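Zaltau Robotics Club: Frequently Asked Questions

Hi! I run the Zaltau club, and I get the same questions in my inbox every February when sign-ups open, so I've put my answers in one place. If yours is missing, write to me and I'll add it (eventually).

Do I need any experience?

No. About half the people who join have never written a line of code, and a few have never held a screwdriver. You'll learn by driving the arms yourself for the first few sessions, and that's plenty to keep you busy. The folks who come in knowing Python usually discover that their hands are the slow part!

What does the club do all season?

We work on tabletop tasks with a pair of arms, and then we take our best ones to the Garnar meet at the end of spring. A task is something you'd do at home without thinking, like sliding a pad of paper over or packing a case. You practice it by hand, then you record runs, then you train on the runs and find out what you forgot to teach.

I like to start new members on one arm and a flat, heavy thing. Flat things are sneaky. If the fingertips come in a hair too high they skate right over the top, and if they come in too low they scrape the table, so you get very good at judging height from the wrist view.
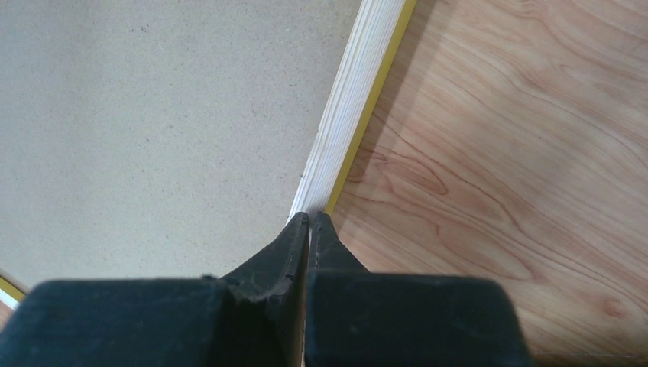 After that we move on to two arms, and I'll warn you that the first evening is a comedy. Your left hand stops listening the moment your right hand gets busy. Give it three or four sessions and it settles down, I promise.

How many runs do we record?

Our target for a finished task is 141 good ones. That number has a silly history (we stopped there one year because the building was closing, the result placed well at Garnar, and now people get superstitious if I suggest a different one). A good run is one where the task gets done with no bumps and no long pauses while you think about your dinner.

What is the Ledesma round?

Ledesma is the two-arm part of the meet. You get 900 seconds on the clock and a flat object in the middle of the table, and both arms have to take part. Judges look at how evenly the two sides work, so a team that does everything with the right arm and waves the left one around loses points. We practice it with whatever is flat and has a decent edge. Coming at the object from both sides is the usual opening, and I'd learn that one first, even if you have a cleverer idea for later.

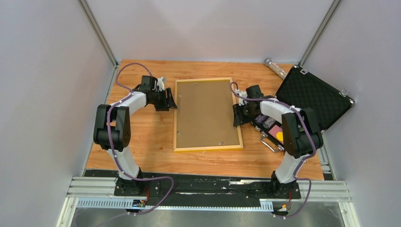 Can I bring my own objects?

Please do! Small things, odd shapes, stuff with a latch or a handle, all welcome. Two rules: no glass, and nothing you'd be sad to see dropped. Label it with your name too, or it will end up in the club box forever.

What does it cost?

It's $25 for the season, and that covers your meet entry. If that's a problem, tell me and we'll sort it out quietly.

What software do you use?

We use Pluron, our own little recording program. Former members wrote it and current members complain about it. It saves the camera views and the arm positions together, and it has a big red "toss this run" button that you'll get to know well. You can install it at home and look through old runs, which I really recommend before your first two-arm session.

How big are the teams?

Teams of 3. Two people drive, one on each arm, and the third watches the cameras and calls out distances. We swap seats often, so you'll get a turn at everything. If you've got a friend you want to be with, put it on the form and I'll do my best.

What should I practice first?

Stopping! I mean it. Bring both arms in over the edges, open the fingers, and hold there without drifting. New drivers always want to hurry to the grab, and the grab goes wrong because the hover was sloppy. I make everyone do this for a good part of their first two-arm evening, and yes, I hear the sighing.
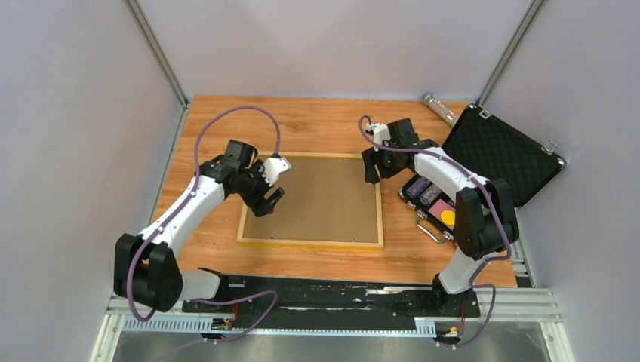 One returning member wrote to say that the hover drill was the dullest part of the season and also the only thing that helped when nerves hit at the meet. The same person asked me to mention that calling distances is harder than driving, and that new teams should rehearse the words they'll use, so that "closer" means the same thing to all three people.

I agree with all of that, and I've added a calling exercise to the second session.

What if I miss a session?

No big deal. Let your team know before 5 p.m. so they can borrow somebody, and look over the runs they recorded when you get a chance. If you miss the week right before Garnar, though, I'll put you on as a spare and give your seat to someone who practiced.

How do I sign up?

Fill in the form on the club page and pick a first and second choice of evening. I answer everyone, usually late at night.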